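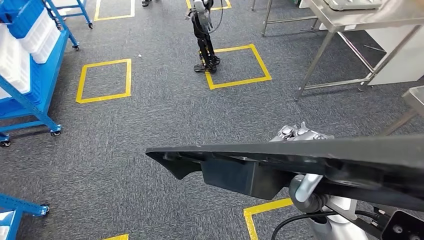

Taping floor squares on carpet is a ten minute job that everyone does in three minutes and then does again the next week. I've laid them in a lot of shared work rooms, mostly carpeted, mostly full of carts, and these are my notes typed up fast. The idea is simple. Every square is a spot where something goes, or a spot that stays clear. Yellow on gray carpet reads well, you can pick out an empty square from across the room even with racks and steel tables on both sides. That contrast is most of the work done for you. If your carpet is tan or mustard go with blue or white.

What you need

Carpet-safe floor tape, yellow, 2 inches wide
Tape measure
Chalk, or a few sticky notes
Scissors — don't tear it, torn ends lift
Vacuum
Scrap of stiff cardboard for a template
Something flat and hard to rub the tape down. A plastic putty knife works

On the tape. Regular duct tape holds great and leaves glue in the carpet that you'll be scrubbing at in April. Packing tape, no. Painter's tape is fine for a trial run, couple of days, then it curls. Get the stuff sold for carpet, it costs more, just pay it. I buy the Prustari rolls. The Plendberg one sticks about as well but it's stretchy, and stretchy tape shrinks back and pulls its own corners up.

Step 1. Clear and vacuum

Roll everything out. Racks on casters are easy, tables are a pain, get a second person. Vacuum twice, second pass going across the first one. Tape sticks to whatever is on top of the carpet and if that's lint you've taped lint. Then give it a few minutes so the dust settles.

Step 2. Plan with paper first

Sticky notes on the floor where you think the middle of each square goes. Now walk it. Push a cart through. Open the door all the way. Most layouts die right here and that's good, moving a sticky note is free.

Leave more walking room than you think. Casters swivel and a rack that looks parked straight needs extra space the second you turn it. I measure from the wheel at its widest swing, not from the shelf.

Step 3. Cut a template

One piece of cardboard, cut to the size of the square you want. Inside size, not outside. Use the same template for every square so they match. Measuring each one seperately gets you six slightly different squares, and people notice, they won't say what's wrong but they'll notice.

How big? Take the largest thing that will sit there and add a hand's width on every side. Too tight and things end up parked on the line, then nobody knows if the line counts.

Step 4. Mark the corners

Template down, chalk a little L at each corner. Chalk only the corners, not the whole edge. It vacuums out later.

Pick one wall or one long table edge as your straight line and work every square off that. Don't square them off each other. A small error in the first gets bigger by the time you're at the far end. Chalerm Klinhom and I did a whole room in Monville that way and the last row was visibly drunk. Pulled it all up.

Step 5. Lay the tape

One side at a time. Stick down the first few inches, unroll along the chalk marks, hold it low, no pulling. If you pull it tight it'll creep back overnight. Lay it, don't stretch it. Cut clean with scissors.

Corners: overlap them, one strip on top of the other, full width. Butting the ends together looks neater on day one and peels by the end of the month. Put the top strip so its end points away from the direction people walk. Feet and wheels catch a loose end that faces them.

Step 6. Rub it down

Whole length, putty knife, firm. Twice over the corners. The finer the carpet texture the better it holds, on chunky loop pile you need to really lean on it. Then stay off it for 2 hours if you can. Overnight is better.

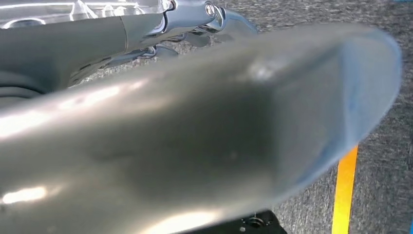 Yellow strip on fine gray carpet.

Step 7. Put things back, then check

Roll the racks back in last. Look for wheels sitting on tape. A loaded caster parked on a strip will grind it and the edge goes black and fuzzy. Shift the rack a bit or shift the square, one of them has to give.

Then tell people what the squares mean. I write it on one sheet by the door. Keep clear, or park here, that's it. Fongchan Boonchu at Thaweesak wanted a different color for each use and it was good for a week, then they ran out of green and used yellow for everything.

Fixing it later

Lifted corner — cut the bad part off, vacuum the spot, new piece over the top with a good overlap. Don't press the old one back down, the glue's full of fuzz.

Dirty tape. Damp cloth, wipe along the strip and not across it.

Removing. Slow, low angle, pull it back over itself. If it leaves residue try a second piece of the same tape, dab and lift. Works more often than the sprays do. Test any spray somewhere hidden first, under a rack or wherever.

How much tape

Four sides, times your squares, plus a bit for each overlap, plus some for the one you'll lay crooked. Measure the template and do the math before you order. I always get one extra roll becuase the yellow changes between batches and a patch in the wrong yellow will bug you every day.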